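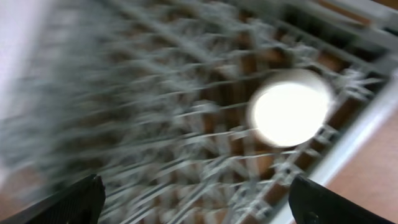
By Parveen Akanda
14 comments | 15 shares

Anjana Cassim had told visitors to come at ten, and by a quarter past the benches along the wall were full. The open day at Womano's workshop in Flemcombe is held every November, on a Thursday, and the main draw this year was a robot arm working at a wire rack.

Cassim runs the small group that teaches the arm household jobs. She has been with Womano for six years and before that repaired commercial kitchen equipment. She talks about the arm the way she might talk about an oven with a bad thermostat.

"A wire rack is a miserable thing for a robot," she said. "You have thin bars, a lot of them, all the same. Whichever way it turns, it gets the same little squares. If it loses its place it has no good way of getting it back."

The arm carries a small camera near its two black fingers, and much of what it knows about the job comes from there. Cassim said that people who see the camera's pictures for the first time are often let down by them.

"They expect something like a security camera in a bank," she said. "Then the arm swings and it's all streaks. You get gray lines, a bit of brown through the gaps, a light blown out to white. We keep those. The arm has to move, and when it moves that is what it sees."

I asked if the blur could be fixed by going slower. She said they had tried it.

"Sure, you can crawl. Tanvir had it crawling for most of the spring. The pictures were lovely. It took so long to reach the rack that I went and ate lunch."

Tanvir Ranasinghe, who writes most of the motion software, was at the next bench and did not dispute this. He said the arm now slows down only for the last part of the reach, when the fingers are close to the wires. Up to that point it relies on the long outer rail of the rack.

"The rail is wider and it's straight," Ranasinghe said. "Even when the inner wires smear together you can usually find the rail. Once you have the rail you know which way the rack is tilted. The rest you can work out."

Bright lights are another problem. A round light behind a rack can wipe out the wires in front of it, and the software used to treat the glow as a hole it could reach through. Ranasinghe said that one took him two weeks to track down.

"I was looking in the wrong place the whole time," he said. "I thought it was the wrist joint. I had the wrist apart on the table."

The project is called Triltside, after the street where the group had its first office. It has been going for three years. Cassim puts the number of recorded attempts at the rack at 1686, and she said they would have stopped at 1000 if the results had been better.

"At 1000 I wanted to be done with it," she said. "We looked at the numbers and it was still missing too many. So we went on."

She would not give a success rate for the day and asked that visitors not keep score. She did say that a run counts as a failure if the fingers bend a wire, even if everything else goes right.

Anwara Khan had come over from Munshi, a catering firm that may take an arm on trial next year. She asked the most practical questions of the morning. She wanted to know how the fingers were cleaned, who would come out if the thing stopped on a Saturday night, and whether it could work with racks of different sizes.

"The first answer was good," Khan told me afterward. "The second was a phone number. The third was that they're working on it."

She said she would still go ahead with the trial if the price stayed where it was. Her staff wash racks until late most evenings, and it is the job people ask to be moved off first.

Cassim agreed that rack sizes are the weak spot. The arm has learned on three kinds so far. Ronja Hovland, the newest member of the group, has been buying used ones from restaurant sales so that it can practice on more.

"Some have little tines that stick up and some are flat," Hovland said. "Some are bent before we get them. I don't straighten those. A kitchen is going to have bent ones."

I asked Cassim when she would be willing to leave the arm running alone overnight. She thought about it while she wiped down the bench.

"I've left it for an hour," she said. "I was in the next room with the door open."

The workshop closed to visitors at four. Womano is taking names at the front desk for a second visit in the spring, and Cassim said people who want to bring their own racks should call ahead.

14 comments | Share this story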